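手首カメラの把持姿勢推定を書き直したので、変更点を連投でメモしておく。対象は社内の把持スタック Gralten。読むのは主に同じコードを触る人だと思うので、前提の説明は省く。

1/ 動機
旧版は固定カメラの点群だけで把持点を出していた。細い物体だと点が足りず、主軸の向きが毎フレーム暴れる。ペン類では特にひどい。フィルタを強くすれば角度は落ち着くが、今度は物体を動かしたときの追従が遅れる。どちらを取るかという調整に時間を使いすぎた。

2/ 構成
固定カメラで粗い位置を出し、上空の待機姿勢まで移動する。そこから先は手首カメラの2D画像だけで合わせる。ノードは3つ。セグメンテーション、軸推定、サーボ。間のメッセージはマスクと信頼度だけにした。以前は点群まで流していて、bagが無駄に太っていた。

3/ 軸推定
マスクの二次モーメントから主軸を取る。学習は使っていない。長軸と短軸の比が小さいときは角度を更新せず、直前の値を保持する。円筒を真上から見ると180度の曖昧さが残るが、平行グリッパなので角度を半回転で畳めば足りる。畳まずに手首の関節へ渡すと、境界付近で逆回りの指令が出る。旧版のバグ票の半分はこれだった。

4/ 目標点
画像中心に合わせると外す。カメラの取り付けオフセットがあるので、目標は両指の隙間の中点を画像に投影した位置にする。この投影は高さに依存するので、定数で持たず、手先高さから毎回計算する。

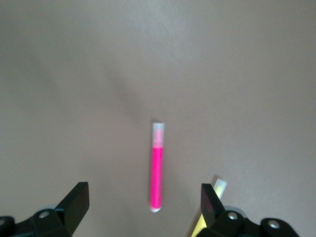
5/ 複数物体の扱い
上の配置だと、ピンクのペンは両指の間の先にあり、軸も画像の縦方向に揃っている。面倒なのは右の指に一部隠れた黄色いペンのほう。指の左右に分かれて見えるので、単純に連結成分を取ると別々の物体として数えてしまう。色も淡く、彩度のしきい値だけでは拾いにくい。

6/ 指マスク
対策として、指とブラケットの領域を静的マスクで除外し、その境界に接する成分には「遮蔽あり」のフラグを立てる。フラグ付きの成分は把持候補から外すが、障害物としては残す。マスクは開き幅ごとに用意して補間。CADから描画する案も試したが、レンズ歪みの残差で縁がずれるので、実画像から作るほうに戻した。

7/ 影
台に柔らかい影が落ちると、輝度ベースの前景抽出は影まで拾う。彩度と輝度の両方を見るように変えたら、ピンクの胴体は安定した。代わりに半透明の白いキャップが欠ける。マスクが胴体側に偏るので、重心も胴体側へ寄る。今のところ軸方向のずれは許容し、短軸方向だけを厳しく見ている。閉じる方向に効くのはそちら。

8/ サーボ
画像誤差に比例ゲインをかけて手先速度に変換するだけ。積分は入れていない。遅延は画像のタイムスタンプと関節角の履歴を突き合わせて補償する。履歴バッファは3000サンプルの固定長。可変長にしていた頃は、長時間運転で検索が遅くなり、制御周期に食い込んだ。

9/ 降下の条件
短軸方向の誤差が2フレーム続けてしきい値を下回ったら降下を許可する。1フレームだとマスクの瞬間的な欠けで誤許可が出る。降下中に信頼度が落ちたら、その場で止めて待機高さに戻す。リトライの上限は上位のタスク側に持たせ、サーボのノードには書かない。

10/ テスト
再生用の記録は353本。コミットごとに全部流し、軸の角度と降下許可のタイミングを基準値と比較する。閉ループの挙動は再生では見られないので、そこは実機で別に確認する。記録の閲覧には自作の Visser を使っている。マスクと目標点を重ねて表示するだけの小さいツールだが、Chukwuemeka Ojo がコマ送りと差分表示を足してくれて、レビューがかなり楽になった。

11/ 残り
・キャップ部分のマスク欠け
・遮蔽フラグ付き成分の統合。固定カメラ側の位置と対応付ける予定
・指マスクの再生成スクリプト。引数が多すぎる
・露出を固定したときのゲイン設定が設定ファイルとコードの両方にある。コード側を消す

設定ファイルの形式が変わっているので、旧版のYAMLはそのままでは読めない。変換スクリプトは tools の下に置いた。角度の単位は全部ラジアンに統一してある。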